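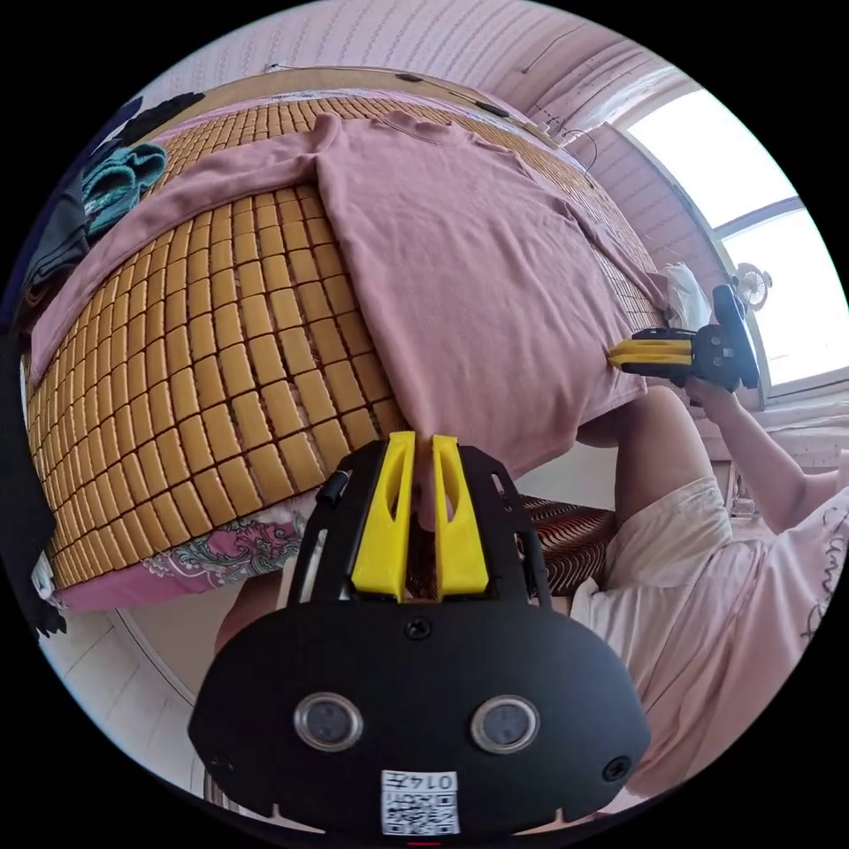 The summer mat on my bed, tan and golden tiles with darker brown seams

Summer mat made of small tiles - how to clean it and how to store it?

Horkanura
Hello everybody. Last May I bought a sleeping mat for the hot months, the kind made from many small tiles joined together. I paid 467 for it in our local money, which for me is not a small sum, so I want it to live many years. I sleep on it directly, without a sheet, and it is very pleasant.

Now I have two problems. First, there is a smell, a little sour, mostly where my back is. Second, one time in the night the mat pulled my hair and I woke up from it. The shop gave no paper with instructions. Can I wash it in the bathtub? And when autumn comes, do I fold it or roll it? My closet is narrow and I would prefer to fold.

Dijkstra
Please do not put it in the bathtub. I did this with my first mat and the cords inside stayed damp for days, and after that came black spots which I could not remove.

What I do now is simple. I take a cotton cloth, put it in warm water with a few drops of dish soap, and squeeze it very well, so that it does not drip. I wipe along the rows, then across them. After this I wipe again with clean water and stand the mat against a wall in the shade, where air is moving. Direct sun for a whole day can make the tiles crack, at least with bamboo. I repeat it every 2 weeks in summer. If the smell is strong, add a spoon of white vinegar to the second water.

About the hair - check the seams with your fingers. Sometimes a tile has a rough corner, and a nail file or fine sandpaper is enough to make it smooth. I also put a thin towel under my head, and since then I sleep quietly.

For storage, roll it with the smooth side out and do not make the roll too tight. My mat is almost 40 inches wide and the roll stands behind the closet door. It must be fully dry before, so wait one more day even if it feels dry to the hand.

Tamis
just fold it, mine is folded under the bed every winter and it is fine

Junik
Folding depends on the mat. Some are sold with a fabric strip in the middle, and there you can fold. If yours has no such strip, the cord will be bent in the same place each year and the tiles there become loose. I lost 2 rows like this. Also put the roll in an old cotton pillowcase or a bed sheet, never in plastic.

Horkanura
Thank you all. I looked and there is no strip on mine, so I will roll it. The vinegar I will try this evening.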